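Review: Seltton hand-held gripper pair, garment handling kit

Reviewed 18/06/2022 by Normunds Rätsep

The Seltton kit is sold as a pair of hand-held grippers for recording manual tasks, so that a robot arm can later be trained on the recordings. We bought ours for the returns floor at Bramham, where clothing comes back from customers, gets inspected, folded and bagged again. Folding is the slow step. It is also the one that earlier machinery never handled, because a returned top arrives in whatever shape the customer left it.

This review covers the kit as a piece of equipment and the effect it has had on the people who use it. I run process engineering on the floor. I did not choose the product, and I have no arrangement with the supplier.

Build and handling

Each unit has two parallel fingers, worked by the operator's own hand. The tips are replaceable and the fit is good; none has come off during a shift. The housings have taken several falls onto concrete with scuffs and no cracks. Weight is acceptable for ten minutes and tiresome after 15. We settled on short sessions with a change of operator, which the manual does not suggest and should.

The grip opening is wide enough for a doubled hem or a cuff. Thin jersey is the hard case. The tips will pinch it if the approach is low and nearly flat to the table, but a steep approach pushes the cloth ahead of the fingers. Operators learn this in an hour or so. Knitwear is easier, and anything with a ribbed edge is easier still.

Calibration

Calibration takes longer than the quick start sheet claims. Both units must be set up again after a tip change, and the software does not say which unit has drifted. Thảo Cao, our line lead, now labels the units and keeps a paper log next to the table. It is an unglamorous fix that has saved us more time than the last two firmware updates.

Recording

We logged 952 folds in the first batch. The software rejected over 100 of them, mostly for tracking loss when one operator leaned across the other. The rejection message gives a code and no explanation. The code list is on the supplier's site under the older product name, Urnby, and it took a support call to find that out.

Work at the table

The larger change is in how the job is organized. Folding by hand is solitary, and a good folder can keep a conversation going while doing it. With the grippers, the operator has no fingertips on the cloth and has to look at every grasp. Two people working one garment have to agree on who holds and who moves.
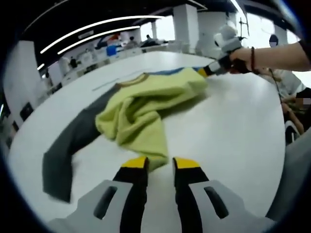
Our most experienced folders were slower than the new hires for the first few sessions. They had habits that the tool does not allow, such as smoothing with the palm or flicking a sleeve straight, and they disliked losing them. By the second week the order had reversed. They knew which point to take hold of first, and the tool only had to be pointed there.

Pay needed attention early. Folders on our floor are paid partly by output, and a recorded fold takes longer than a normal one. We moved recording hours to a flat rate after complaints, which were justified. Any site considering the kit should settle this before the boxes are opened.

Staff also asked whether they were training their replacements. The written answer from management is that the arm will take plain T-shirts and that inspection stays with people. The first arm is due in September, on one table. I would rate the answer as accurate for that table and silent on the rest. Two folders have asked to move to calibration and data checking, and both requests were approved.

Compared with the Bạch

We had the Bạch kit on loan before this purchase. It is lighter and its software is clearer about rejected takes. Its tips wore smooth quickly on denim, and spares were slow to arrive. For mixed clothing I would still take the Seltton.

Rating: 7 out of 10. Points lost for the calibration routine, the error codes, and a manual that assumes one operator at a bare desk.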